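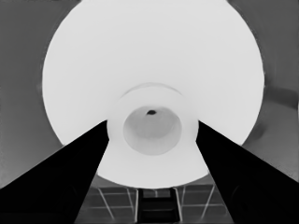 4.3 Recording a demonstration by remote control

Use this procedure to record gear handling tasks in the Plerix simulator with the Utley hand controller. Complete the controller calibration in 4.2 first.

1. Start the simulator and load the gear task. Wait until the status line reads READY.

2. Open Session > Record and enter a task name. Names are limited to 40 characters.

3. Select the wrist view. The controller axes now follow the gripper, so a push forward on the stick moves the fingers along their own length.

4. Squeeze and release the trigger once to link the controller to the gripper.

5. Press RECORD, then move to the first part at low speed.

CAUTION: Do not switch views while recording. The axes change with the view and the arm can jump.
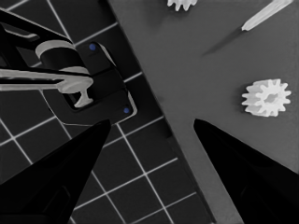
Approach height is set by the operator and is not corrected by the software. Stop above the part with the fingers open, line up the gap, then descend in a straight line. With a gear lying flat on the gray board, use its shadow to judge height – the tips should clear the teeth before any sideways move. Keep the other arm still during the approach if it is in view over the grid mat.

6. Close the trigger slowly until the grip indicator turns solid. Hold for one second before lifting.

7. Carry out the rest of the task, open the gripper, and back away along the approach line.

8. Press STOP. Choose Keep or Discard.

NOTE: Pauses longer than 4 seconds are trimmed from kept recordings. To turn trimming off, see Session > Options.

If the recording ends early with code 1135, the controller link was lost. Relink at step 4 and start again. Code 1355 means the arm reached a joint limit – return it to the home position before the next attempt.

Kept recordings are stored under the task name and can be replayed from the Session menu.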